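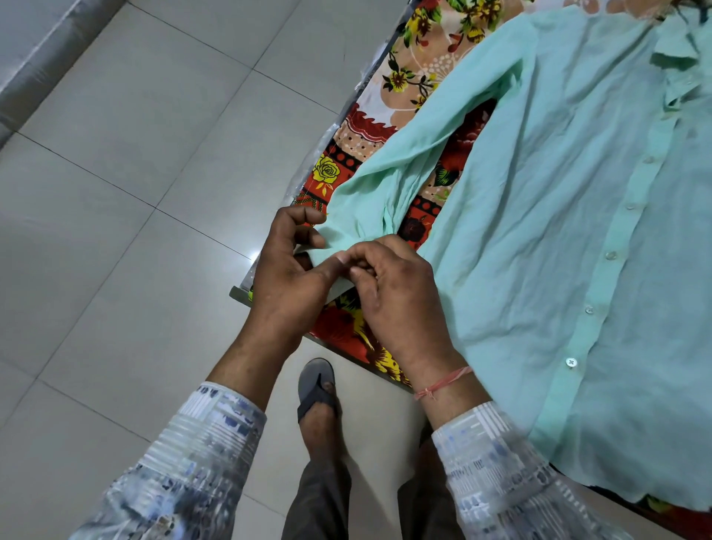 Ironing Corner — Monthly Safety Check
Olley Guest House, laundry room
Checked by: Dougal Tennant, 29 Feb 2020

Print this page | E-mail this page

1. Board stands level, legs locked. OK. One rubber foot has been missing since December. Folded beer mat still on duty.

2. Cover fits, no scorch marks or holes. PASS, just. The flowers hide a lot, so run a hand over it before you tick this one.

3. Iron cord and plug. FAIL. Cord is nicked near the handle. Iron tagged and put on the high shelf, where I expect someone to find it by lunch. Use the Cistel until the new cord comes.

4. Iron rest bolted on. OK. Tightened two screws.

5. Footwear. Needs work. Closed shoes are the rule in here. Flip-flops are for the beach, and a hot iron lands point first.

6. Cuffs and sleeves. Fold and smooth them with the iron back on its rest. Holding it in the other hand "for a second" is how we got the entry on page 26 of the accident book.

7. Loose strings, bracelets, long sleeves. Advisory. Keep them clear of the soleplate.

8. Floor dry, no cord across the walkway. OK. Tile is slick when wet — mop at night, please.

9. Extinguisher (tag 228). In date. Had a bathrobe hanging on it.

Next check: when item 3 is fixed, or sooner if I smell something.

Recent items
Pollock dryer: lint trap log
Rolico linen carts: wheel check
Stairwell lights, second floor
Lost socks, revised policy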